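Brevholm cell – left gripper, finger pads
Thursday, April 21, 2022 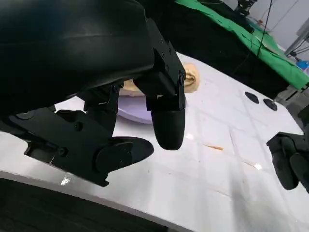

Pad faces wiped with alcohol, bracket screws checked one at a time. Two took a quarter turn. Cycled open/close 20 times with no load, then 5 at low force. Closing offset was 15 counts off the June value – re-zeroed and saved. Right gripper not checked yet. Aisyah Mandagi has the spare pads in the Lavine drawer. Wipe crumbs off the table before the next run.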